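Avov Bread Keeper, large: five weeks with a box that wants to be a bakery

I should say up front that I did not need a bread box. I had a clip. The clip cost nothing, came off a bag of frozen peas, and had served me without complaint for longer than most of my shoes. But the Avov Bread Keeper was marked down to $36 in April, and I am a person who reads the word "keeper" and thinks about all the things I have failed to keep.

So. It's a steel box with a bamboo lid that flips over to become a cutting board. There is a slider on the back with three positions, marked with drawings of a loaf sweating to different degrees. The manual is four pages long and two of them are about the slider. I read all of it, twice, and can report that the slider opens and closes some holes.

Assembly: none, unless you count peeling off the protective film, which took me the better part of an evening and a butter knife. It is stuck down as if the box were being shipped through a volcano. Grester, who made my last bread box (the one with the roll top that bit people), at least had the decency to use film that came off in one sheet.

Size is where Avov did well. A tall sandwich loaf goes in on its side with room for a couple of rolls. A round country loaf fits whole. The Thevar model my sister swears by is prettier, and has a little window, but you have to saw a round loaf in half to get it through the door, and then you own two stale faces instead of one.

Now the part people write to me about, crust versus crumb. Left naked in the box with the slider in the middle, a crusty loaf stayed crusty for a day and a half and was respectable toast until day four. A soft enriched loaf dried out by the second morning. The same kind of loaf left in its own bag, then put in the box, was still soft on day five, at which point I ate it. You may notice that the bag was doing most of the work there. I noticed it too, about $36 later.

Shengli Fan wrote in after my last bread box review to say that I'm too quick to throw out the wrapper, and that the soft, glossy supermarket loaves should stay in theirs until the last slice. I've come around. The wrapper also has the nutrition table on it, so you can go back and check what you did to yourself. On a Chinese loaf look for 营养成分表, with the values given per 100 grams. That is a very polite amount of bread and bears no relation to my breakfast.

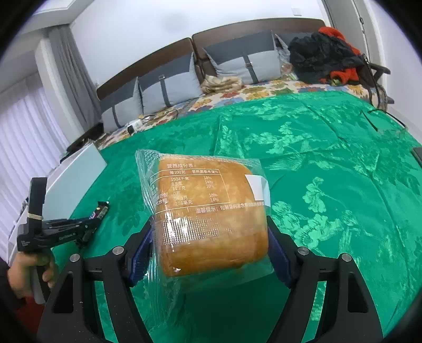
Does the box keep bread fresher than a bag and a clip? For crusty loaves it does, by about a day, and for soft ones the bag wins whether you put it in a box or leave it on top of the fridge.

A few complaints. The lid, in its cutting board role, has a groove to catch crumbs, and it catches them so faithfully that they are all still there. When you flip it back over to close the box, they go into the box. Oleksandra Nechyporuk, whose kitchen I borrowed for the second half of this test, solved the problem by using her own cutting board and leaving the lid alone – a fix I had somehow not considered. The feet are rubber and leave faint gray marks on a white counter. They wipe off with baking soda. The slider squeaks in position three.

Cleaning is easy enough. Warm water, mild soap, dry it properly or the corners get spotty. Keep the lid out of the dishwasher. I put mine in once and it now rocks slightly, like a canoe.

If you want the same thing for less, Illex sells a plain steel box for $27 with a plain steel lid and no slider. It holds a shade less and looks like something you'd keep receipts in. I'd buy that one, and keep the pea clip for the bags.

Avov Bread Keeper, large, $36 on sale. Three stars, one of them for the round loaf.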